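Siqueira Rice Cooker, Hinged Lid

Sold by Istbridge Kitchen Supply

The Siqueira is a countertop rice cooker for homes, small offices and shared kitchens. It cooks plain white rice, brown rice and porridge, and it keeps the pot warm after cooking until you switch it off. The lid is attached at the back and opens with a button on the front. We have carried this model longer than any other cooker in the shop and we still get parts for it.

What comes in the box

Cooker with attached lid
Inner pot with nonstick coating
Removable plate for the underside of the lid
Power cord
Flat rice paddle
Measuring cup, clear plastic
Instruction leaflet

Power is 700 watts. The cord detaches at the cooker end, so the whole unit can go in a cupboard without a cable trailing out of it. The cord is fairly short. If your outlet is at the far end of the counter, measure first.

Choosing a size

There is one size. It suits a household of four, or two people who like leftovers. You can cook a small batch, but a single cup of dry rice comes out a little drier at the edges than a full pot does. If you regularly cook for a large group, look at the Greta, which has a bigger pot and a loose lid.

Using it

Rinse the rice in a bowl, drain it, and tip it into the inner pot. Add water to the matching line. Wipe the outside of the pot before you lower it in. Close the lid until it clicks and press the lever down. When the lever comes up the rice is cooked. Leave it closed for a few more minutes, then open the lid and turn the rice over with the paddle.

The measuring cup in the box is smaller than a standard US cup. The lines inside the pot are marked for the cup we supply. If you lose it, replacement cups are sold separately.

Where to put it

The lid swings up and back, and it needs clear space above and behind. Under a low wall cabinet the steam will mark the wood over time. An open table or an island is a better place than a counter with shelves over it. Keep it off cloths and trays with raised edges, and don't run it next to anything that steam could spoil, such as paper, books or cut flowers. 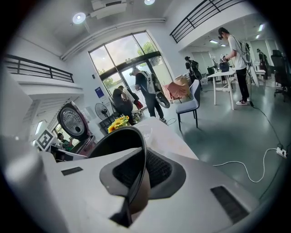 Jhair Huaranga wrote to us that the lid opens wider than he expected, and that he had to pull his cooker forward from the wall every time until he moved it to the dining table. He also asked whether the lid plate has to come off after each use. He had been cleaning his once a week and found a starchy smell in the warm setting.

We answered that yes, the plate should be washed every time. Starch and water collect on it during cooking, and a wipe with a cloth doesn't reach all of it.

Cleaning

Unplug the cooker and let it cool with the lid open. Lift out the inner pot and take off the lid plate. Wash both in warm water with a soft sponge. The perforations in the plate can be cleared with an old toothbrush. Dry the plate on both sides before you press it back into place. It should sit flat all the way around. If it rocks, the rim has not been pushed home.

The cooker body must not go in water. Wipe it with a damp cloth. Check the heating plate for stray grains, as one grain stuck under the pot is enough to scorch the rice. Steel wool and metal spoons will scratch the coating, and a scratched pot is not covered by the guarantee.

Spare parts

Inner pots, lid plates, cords and measuring cups are kept in stock. Lid plates were out for most of August and are available again. Please give the model name when you order, because the Greta plate looks similar but does not fit.

Guarantee is 2 years from the date of purchase. Keep your receipt. For repairs, ask for Necati Akgül at the service counter.

Related items

Greta Rice Cooker, Loose Lid
Siqueira Lid Plate (spare)
Siqueira Inner Pot (spare)
Plandbridge Rice Paddle
Plandbridge Rinsing Bowl

Contact | © Istbridge Kitchen Supply 2001–2018 | Back to top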